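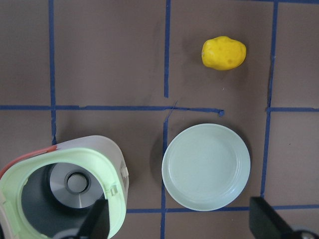 Progress report to the Planitz Fund
Adult Strings and Singing Programme, Vodeck Music School
29 lessons weeks completed; report period beginning in July
Submitted December 29, 2025

1. Enrolment
The programme opened with two strands: beginners' cello and viola, and a daytime singing class for adults who had not sung since school. By the end of the period 719 individual lessons had been given and nine groups were meeting regularly. Four of the nine are singing groups. The second viola group was slow to fill and was merged with the cello beginners in the autumn, with the agreement of the students concerned.

2. Teaching
Eight tutors are now under contract. All have completed the school's induction, and five have attended the Kinetti course on teaching older learners. Tutors report steady progress in bowing and intonation. Music reading remains the weaker area, particularly among students who learnt by ear, and a short weekly reading class will start next term.

3. Instruments
Hire cellos were supplied by Urrego under the terms agreed with the Fund. Two needed new bridges and were out of use for three weeks – students shared in the meantime. The hire agreement has been renewed on the same terms.

4. Expenditure
Spending is within the approved budget. An underspend of £2,064 has arisen on accompanist fees, as the winter concert was moved to the new year. The school requests permission to carry this sum forward for the same purpose.

5. Next period
The postponed concert will take place in the main hall. Recruitment for a lower-voices group is under way, and revised fees for part-term students will be sent to the Fund for approval before they are published.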